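# My Week Teaching a Robot to Put Away the Fruit

The first thing Ekow Bawa taught me was how to hold a robot's wrist.

"Like you're walking a kid across the street," he said, and then he watched me grab it like a subway pole and sighed. It was nine in the morning in November, the heat in the building hadn't come on yet, and I was standing at a white table full of play kitchen stuff with my hand wrapped around a machine that weighed nothing. Well, it felt like nothing. Ekow had put it in a mode where the motors carry the weight of the arm for you, so you can push it anywhere with a couple of fingers and it just hangs there in the air when you let go. I let go maybe thirty times that first morning. I could not get over it!

I had come to Jodville to write about a shop called Dhillon, which trains robot arms to do kitchen chores, and I'd asked for a tour and a couple of interviews. What I got was a job. Ekow runs the teaching floor, and his view is that anyone who wants to write about this should have to do it first. So for a week I clocked in with everyone else, hung my coat on the hook, and tried to show a robot how to pick up a strawberry.

The idea is easy enough to explain at dinner. You don't write out instructions for the arm. You do the chore with the arm, again and again, while a computer records how every joint moves and what the cameras see, and later all those recordings get fed into a program that tries to work out what you were up to. Each run through is called a demo. A good demo is smooth and clean and looks like you meant it. Mine looked like someone trying to parallel park a couch.

There are two ways to do it at Dhillon. The first is by hand, which is what I started with: you take hold of the arm itself and move it through the job. It's wonderful for getting a feel for things, because you can sense the elbow running out of room before it does. The trouble is that your own arm is in every picture. The program doesn't know that the sweater sleeve isn't part of the plan. (Ekow told me about an early batch that worked beautifully as long as a person in a green sleeve was standing there. I still don't know if he was pulling my leg.)

The second way is by remote. You sit at a desk a few steps back with a controller they call the Hurovitz, a skinny jointed thing shaped like a small copy of the arm, and whatever you do to the little one, the big one does too. Your body stays out of the way. You also lose all the feeling in it, and that was the part that got me. By hand, I knew when I'd touched the table. By remote, I found out by hearing it.

My assignment was fruit. Strawberry onto the plate, orange slice onto the plate, banana into the colander, then bring the arm back to rest. You'd think the banana would be the easy one, being the biggest. The banana was my enemy all week. It has one good spot to grab, and if you close the fingers an inch to either side it swings around like a compass needle and you end up carrying it by the tip, praying.

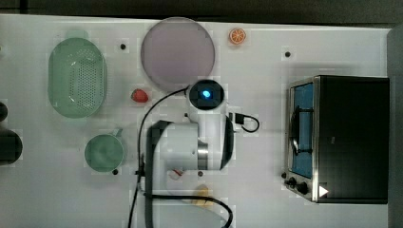 *The fruit table from overhead, with the banana down by the cable and the toaster oven on the right.*

Nothing on that table ever stays put, by the way. Between demos you're supposed to mess it up. Slide the plate over, spin the colander, drop the strawberry somewhere new. I kept wanting to tidy! I'd line things up nicely between runs without even noticing, and Ekow would come by and shove it all around with the flat of his hand. If the strawberry is always in the same place, he explained, the arm learns the place and never bothers with the strawberry. You can take the fruit away completely and it'll still reach down, pinch the air, and carry it very carefully to the plate.

So you make a mess, and you make a different mess, and in between you do the chore. The goal for the fruit table was 420 good demos. I asked what happened to the bad ones, and Ekow said they go in a separate folder, and I asked how big the folder was, and he went to get coffee.

I want to say something about speed here, since it's the thing I got most wrong. On my first afternoon with the remote I figured slow was safe. I crept. I'd hover over the orange slice like a helicopter looking for a parking space, come down a hair, go back up, think about it, come down again. Each run took forever and my shoulders were up around my ears. When Ekow played a few back for me I was kind of proud of how careful they were.

"Watch it here," he said, and pointed to me hovering. "What are you doing?"

Deciding, I said.

"Okay. So it's going to learn deciding."

And he showed me one, from somebody else's batch a while back. The arm came in over the orange slice, stopped, dipped, rose, stopped, dipped, rose. It looked so much like a nervous person that I laughed out loud, and then I felt bad for it, and then I felt bad for whoever had taught it. All your little habits go in there. The pause before you commit, the extra squeeze you give to be sure. I have apparently always given things an extra squeeze. I went home that night and caught myself doing it to a carton of milk.

The fix was to plan the whole move before I touched the controller. Look at the table, pick the order, see the path, and then go, without stopping, as if you were setting the table for guests who are already on the porch. When I blew it (and I blew it plenty) I was supposed to keep going and recover. Drop the strawberry, go get the strawberry. Those runs are worth keeping, it seems, because the arm is going to drop things too and it needs to have seen somebody cope.

That was a big relief to hear on day two, I'll tell you.

By the middle of the week I'd found a rhythm. I'd do 12 in a row, get up, shake out my hands, walk to the window and look at the parking lot, and do 12 more. My log sheet started to look respectable. The woman at the next station, who was folding dish towels with two arms at once and listening to a baseball podcast, in November, told me I'd stopped talking to the banana. I hadn't known I was talking to the banana.

The toaster oven is the hard level. I didn't get to do it for real, but Ekow let me try after hours. Opening a door sounds like nothing until you have to do it through a controller, because the handle travels in a curve and your hand wants to pull straight. Pull straight and the whole oven comes with you. The first time I tried, it scooted toward me across the table and Ekow said "nope" very quietly. The trick is to let the door tell you where it's going, and with the remote the door can't tell you anything, so you watch the edge of it and follow along. On my best attempt I got it open. I didn't get it closed again, but I'm counting it.

Most of the people on the floor came from somewhere else. There's a former pastry cook and a couple of people who used to be at the Dadine warehouse across the county road. They tend to be better at this than engineers, Ekow says, and he says it as an engineer. I asked him whether it bothers anyone, teaching a machine a thing that people get paid to do. He took the question seriously. He said he'd washed dishes for years and wouldn't wish it on his cousins, and he also said he knew that was a convenient thing for him to think. The pastry cook, who was listening in, said she'd start worrying when it could tell if a custard was done by the way it shook. Then she went back to her table and stacked cups for another hour. I've thought about both of those answers a lot and I don't have a third one to offer you.

My last day, they ran it. They'd trained a first version on whatever we had so far, which included 137 demos of mine that had made it past Ekow, and everyone drifted over to my table with their mugs. I was more nervous than I've been for actual job interviews. I put the strawberry down. I picked it up and put it down somewhere harder. Ekow hit the key.

The arm woke up, swung over, and went for the strawberry with no fuss at all. Got it. Plate. It went for the orange slice and missed on the first try, and then it backed up a little, came in from the side, and got it, and I yelled, because that was mine, that sideways business. I do that! I'd done it all week with no idea I was doing it.

Then it picked up the banana by the tip.

It carried it all the way over to the colander like that, swinging, and let go a touch too soon, and the banana hit the rim and slid off onto the table. The arm waited over the colander for a second with its fingers open. Ekow wrote something on his clipboard and asked if I could stay 3 more days.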